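Nevbridge furniture firm adds square seat cushion to its chair range

Zundik, the Nevbridge furniture supplier, is adding a square grey seat cushion to its range for homes, small offices and community rooms. The cushion goes on sale in February and will be sold singly and in packs of eight.

It is called the Nistine and is meant for hard chairs of the kind many people now have round the kitchen table or at a desk: a moulded plastic shell on wooden legs. These chairs are light, easy to wipe down and cheap to replace, but many customers tell the firm they are uncomfortable after an hour or so. A number of them have been using bed pillows or folded blankets instead, which slide about and make the seat too high.

The Nistine has a soft fabric cover with a zip along one side. The cover comes off for washing at a low temperature and should be dried flat. The filling is a single piece of foam and should not go in the machine. There are no ties or straps, as shell chairs of this sort seldom have anything to tie them to. A non-slip patch is sewn to the underside, and customers who prefer a smoother finish can buy a cover without the patch.

Before settling on the final size, Zundik lent trial cushions to 102 households and workplaces in and near Nevbridge. They were asked to use them for a month on whatever chairs they already had, and to send back a short form. Almost 13 of the early forms said the first version was too thick for use at a dining table, and the foam was made thinner as a result. The other change to come out of the trial was the colour. The first cushions were cream and showed marks from newspapers and jeans. Grey was the most asked-for replacement.

The cushion can also be stood up against the backrest. Several people in the trial used it that way for part of the day, mainly those working at a table for long periods. Zundik says it was designed as a seat cushion and has not been tested as a back support, so customers with back trouble should ask for advice before using it in this way.

The Nistine will be available from the Zundik showroom in Nevbridge and from the Nkuna chain of home shops, which will carry it in three of its branches to begin with. Nkuna will sell the cushion beside its own white shell chairs, and will have a chair and table set out in each branch so that people can sit down and try it before buying. Other Nkuna branches can order it in on request.

Replacement covers will be sold separately. Zundik will also take back worn foam from customers who buy a new filling, provided it is clean and dry. Returned foam can be handed in at the showroom desk during opening hours, but cannot be accepted by post.

The showroom will be open for an hour longer than usual on the first Saturday of the launch. Staff will be on hand with a selection of chairs, and visitors who are unsure whether the cushion will suit a chair at home are asked to bring the width and depth of the seat, measured at the widest point. Armchairs and stools with round seats are not suitable.

Schools, halls and offices wanting more than one pack should contact the trade counter. Orders for larger numbers are made up in Nevbridge and delivered on pallets, with the covers already fitted. Delivery times will be confirmed when the order is placed.

Pictures for use with this release:
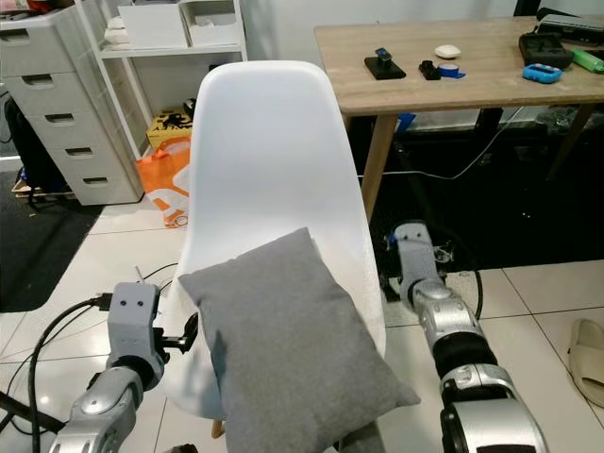
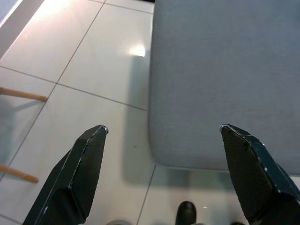

First picture: square grey cushion on a white moulded chair, with a light wooden table behind. Second picture: the pale grey fabric and rounded edges of a cushion, from above.

Notes for editors

Zundik supplies chairs, tables and soft furnishings to homes and workplaces from its showroom in Nevbridge. Sample cushions can be lent for review on request to the press desk and should be returned in their original bag.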